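5.3 Failure during memory module insertion

The disassembly half of the task gave us little trouble after the changes described in Section 4. Reassembly did. Of 273 insertion attempts logged between May and the end of the collection period, the largest group of failures came from the memory module step, and most of those shared one signature: the controller reported a completed insertion while the module was seated at one end only. We call this a false seat. It is the most expensive error in the data, as nothing downstream of it checks the module again and the sequence goes on to the next component.

The insertion routine has four phases: pick from the fixture plate, transfer, alignment above the slot, and a force-limited push. Pick and transfer run open loop from taught poses. Alignment uses the wrist camera, and the push ends when the vertical force crosses a threshold or when the travel limit is reached. The fixed camera is recorded at all times but was not used for control in any of the runs reported in this section. Figure 4 gives views from both cameras at different points in the work. 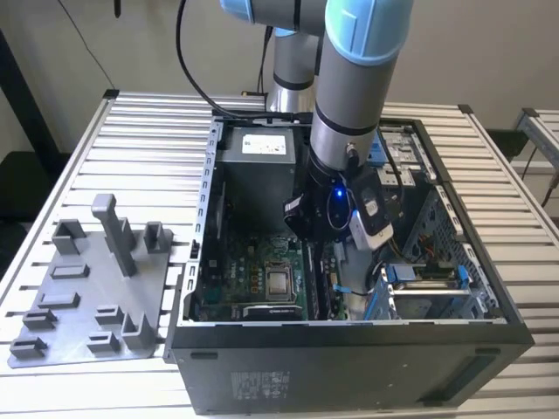
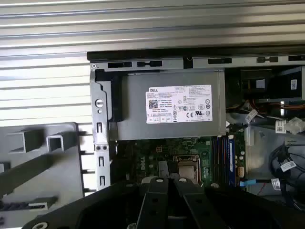
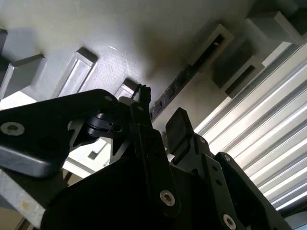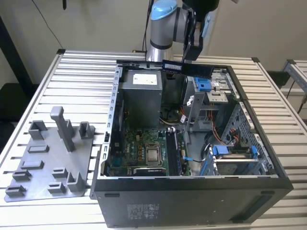
Figure 4. Work on the desktop computer and fixture plate, from the fixed camera (first and last panels) and the wrist camera (second and third panels).

False seats were first attributed to the push threshold. Raising it seemed the obvious repair, and Amber Van Leeuwen ran a sweep over 10 threshold values with the remaining parameters held constant. The rate of false seats fell slightly and the number of protective stops rose, so that fewer insertions were completed overall. The force traces explained why. In a false seat, the threshold was crossed early, with the lower edge of the module resting on one of the end latches. A higher threshold pressed harder on the latch and did not move the module toward the slot. Attention then turned to the alignment phase. As the last panel of Figure 4 shows, the gripper carries the module horizontally over the rear edge of the case, while the slots on the board run vertically in the same view. The module must therefore be turned before the push, and any error in that turn appears as an offset at the two ends of the module, where the latches are.

The error in the turn was traced to a change in the grasp between pick and alignment. The finger pads hold the module by its faces, and contact with a cable or with the case wall during transfer can rotate it slightly between them. The alignment routine estimated the pose of the slots but took the pose of the module in the hand as given. In the Zaveck simulation used for early tuning, the cables were not modeled, and the problem never appeared there. On the real chassis, the orange, red and yellow cables run through the middle right of the interior in the last panel, close to the path then used for the final approach. Their position also varied from one reassembly to the next, depending on how they had been pushed aside during removal of the drive.

A second, smaller group of failures began with the wrist camera itself. The gripper takes up a large part of its view. In the second panel of Figure 4 the fingers sit just below the motherboard area and the memory slots can still be made out; in the third, black gripper parts fill the lower half of the image. With a module held, the slot detector lost the nearer latch in some poses and returned the last valid estimate without raising a flag. The software behaved as written, but the stale estimate should have stopped the run.

Three changes were made. The approach path was raised and moved away from the cable bundle. The detector now rejects any estimate older than 1000 ms and halts the arm. A two-stage check was added to the push – a light contact to find the height of each end of the module, then the full push only if the two heights agree. A disagreement sends the module back to its holder for a new pick.

With these changes the false seats caused by contact during transfer were no longer observed, although the check adds time to every insertion and rejects some grasps that would have succeeded. A remaining weakness is that the final state is still inferred from force and travel. Whether both latches have closed is not measured, and we do not consider the routine safe to run unattended until it is.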